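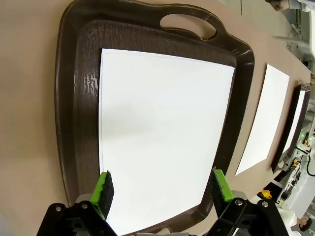 Viorica Ionescu wrote in after my last gallery to say that a tray is the only thing standing between her and a kitchen counter full of mail, and could I please do a whole page on trays and paper. Well, Viorica, you asked for it!

So welcome to the paper and trays page. I've been using serving trays for paperwork since August, when I finally gave up on those stacking desk organizers (mine always leaned, and the bottom one turned into a place where bills went to die). A serving tray is wide and shallow, you can see what's in it from across the room, and when company comes you pick the whole mess up and carry it somewhere else. I love that part more than I should.

The dark brown ones are my favorites. The mottled, bark-like pattern on the bottom makes a white sheet really jump out at you, so I never walk past a form I was supposed to sign. And the oval handle cut right into the rim means you can grab it one-handed with your coffee in the other. I've carried mine up and down 13 stairs that way and only spilled once - on the cat, who has forgiven me.

A few people asked about sizes. Take a sheet of your own paper to the store with you! You want it to lie flat with a little room left at the edges for your fingertips. I bought a pretty round tray at a yard sale once without thinking about it, and every letter I put in it curled up the sides like a taco shell. It holds onions now.

Cookie notice: This site uses cookies to remember your settings and count visits. By continuing to browse you agree to our use of cookies. Accept | Manage preferences

My own system, if you can call it that, goes by tray. One is for things I have to answer, and I call it Lidden, after the street my old post office was on. The other is for things I only have to keep, and that one is Flesow, for no reason at all except that my nephew liked the sound of it when he was little. On Monday evening I sit down with Lidden and don't get up for 20 minutes. Whatever is left goes back in, face up, and I try not to feel bad about it.

Before I started I had 400 sheets in a drawer. I know because I counted them on the floor one rainy afternoon, and then kept 60. The rest were mostly manuals for things I don't own anymore, plus a truly embarrassing number of pizza menus.
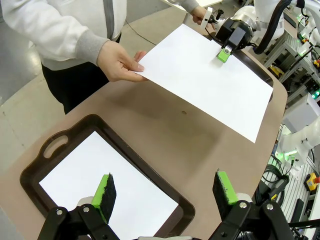

One sheet flat in the tray, another held up over the table.

I do like a table with rounded edges for sorting, by the way. My old one had corners like a brick and I wore the bruises to prove it. A plain, light top is nice too, though white paper can sneak up on you against anything pale, and that's one more vote for the dark trays.

Next time I'm doing baskets, so send me yours if you have a good one - the uglier and more useful the better.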